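Visit to the Clastden Kitting and Repair Workshop
Report to members of the Vedgate Technical Circle

Members of the Circle were received at the Clastden workshop in November for the second of the season's visits. The group was welcomed by Clémence Hoarau, who directs the site, and was accompanied throughout by Marijke Wouters of the parts preparation section. The Circle wishes to thank both of them for a full morning and for their patience with questions that often ran past the time allowed.

Clastden occupies the ground floor of a former dye works on the canal side of Gitov. The building covers 900 square meters, most of it given over to storage and benches. Small electrical assemblies arrive from customers for sorting, inspection and regrouping before they go on to final assembly elsewhere. The workshop does not manufacture boards or wires of its own. Its business is to see that the right board travels with the right harness, and that the small loose pieces that go with them arrive in the same package.

The morning began in the receiving area, where incoming cartons are opened and checked against the delivery note. Ms. Hoarau explained that a busy day brings in 2,000 parts, and that mixed cartons take far longer to process than their weight would suggest. A carton marked as harnesses may contain short lengths of wire, connectors that have come away from their leads, and now and then a board that belongs to another order. Members were shown the shelf where such strays are held until the customer has been reached by telephone.

From there the group passed to the sorting benches, which for most of those present were the chief interest of the visit. The method is a simple one. Open trays stand on either side of the bench, and each receives one kind of part: circuit boards in one, harnesses in another, loose wires and connector pieces in the others. The space in the middle is kept for the set being worked on. Trays in a bright color are preferred, as a thin dark wire is easily lost against a dark surface. Ms. Wouters noted that the workshop had used gray bins until two years ago and had found short wires left in the corners at the end of nearly every shift.

The central tray is of stainless steel and is lined with a sheet of white paper. Several members asked about the paper. It is changed with each batch, and it allows stray strands and crumbs of solder to be seen and lifted out together. Mr. Gijs Declercq, who has long experience of bench work, observed that he had used the back of old drawings for the same purpose and had been scolded for it.

The boards handled at these benches are round and red, with a hole in the center, and carry small surface-mounted components together with a pair of silver capacitors. They are held by the rim. The capacitors stand higher than anything near them, and a board put down carelessly on another can bend their leads. For this reason boards are not stacked at Clastden, even where space is short.

The harnesses gave rise to the longest discussion. Thin wires in several colors, tipped with small metal terminals, tangle readily when they are placed together in a heap. The staff lay them out lengthwise in the tray - a habit that looks fussy at first and saves a good deal of time by the afternoon. Where a harness is already joined to a board, the two are moved as a single piece and the wires are drawn out to one side so that the ends can be inspected. Mr. Florian Masson asked how often a terminal is found to be damaged. The workshop records 3 in every 200, and returns these to the customer in a separate bag.

After a short break for coffee the group was shown the packing room, where finished sets are bagged, labeled and placed in divided boxes. The labels are printed on site with the Kashindye program, which members found clear and easy to read. The dividers are cut from plain cardboard and are used again until they no longer stand upright.

Questions at the close of the visit were put on behalf of the group by Mrs. Odette Baudry. Members wishing to receive the written answers should apply to her directly. The next visit will be to the Gitov bindery - numbers are limited, and names should be given in before the end of the month.
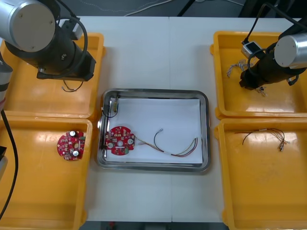
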